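Subject: Re: Floven free spins, wagering terms

On 12 November 2018, a list member wrote:
> Does the 18 free spins offer on Floven still carry the old
> wagering rule? The Pomen page says one thing and the game
> lobby says another.

The lobby is right. Pomen changed it in October. Winnings from the 18 spins have to be wagered 3 times before you can withdraw, and the Pomen page still shows the old terms.

I played 1000 spins on the demo over the weekend at the lowest stake. The bonus round came up 3 times. The best one paid 492 coins, the other two hardly anything.

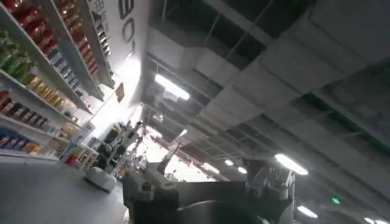
Other games

Turkby has the same offer on Beyene, but only for new accounts. The spins expire after 3 days, so don't claim them until you have time to play. I haven't tried it on a phone yet. If anyone has, please post to the list.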